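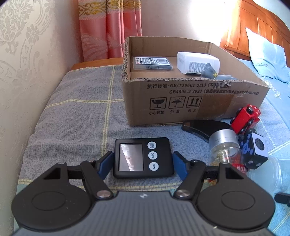 Home & Machines | Thread

Every winter I ask myself the same question: can a machine do the housework yet? I have followed this topic for some years and I try to be fair. So I will write down what I think, in short pieces.

Floors first. Floors are mostly solved. My flat vacuum robot, a Zesa, goes under the bed and comes back with dust. It does not need to know what anything is. If it is on the floor, it is either dust or an obstacle.

Now take a bed with small things on it and a cardboard box. A kitchen timer, a jar with a metal lid, a fidget cube, a toy. The task is "put these away". My niece could do it before she could read. For a machine I consider it much harder than the floor.

The timer is the easy one, I think. It is flat on two sides and light, so two fingers can hold it by the edges. But it lies on a woven blanket, and a blanket gives way. When you push down on a table, the table pushes back. Bedding only sinks.

And there are buttons. START, STOP, MIN, SEC. A person picks up a timer and avoids the buttons without thinking about it. A machine must be taught that this side of the object is a "do not squeeze" side.

The jar is another story. Clear plastic or glass is difficult for cameras, because they see what is behind it. You can take it by the metal lid, of course. Then you must trust that somebody has closed the lid well. I would not trust this in my family.

Then the box. An open box looks simple, but there are already things inside. So where does the next one go? Can the bottle or container lie on its side? Should anything be placed on top of a thin plastic case? We answer such questions all day and we do not notice that we answer them.

I watched the Hindano demonstration in April. They reported 100 pick-ups of the same cup and 2 drops. Very good! But it was the same cup, on the same table, in the same light. In my bedroom the sun comes on the wall at noon and even I cannot read a screen.

At my work (packing, small goods) it is different. The Jibrin arm on our line moves 800 parcels in a shift and I respect it very much. All parcels are closed and square. For the mixed returns we still have people, and they do 400 on a good day.

So my answer for this year: a machine can do one chore in a prepared room. A normal room – with a blanket, a toy and a box that was cut open with a bad knife – is still for hands.

Several of you will write to me about Zavaten. Yes, I have read it. I will believe in it when it clears a bed that no engineer has arranged before. Please send me a video without cuts and I will correct this thread with pleasure.

100 shares · 2 comments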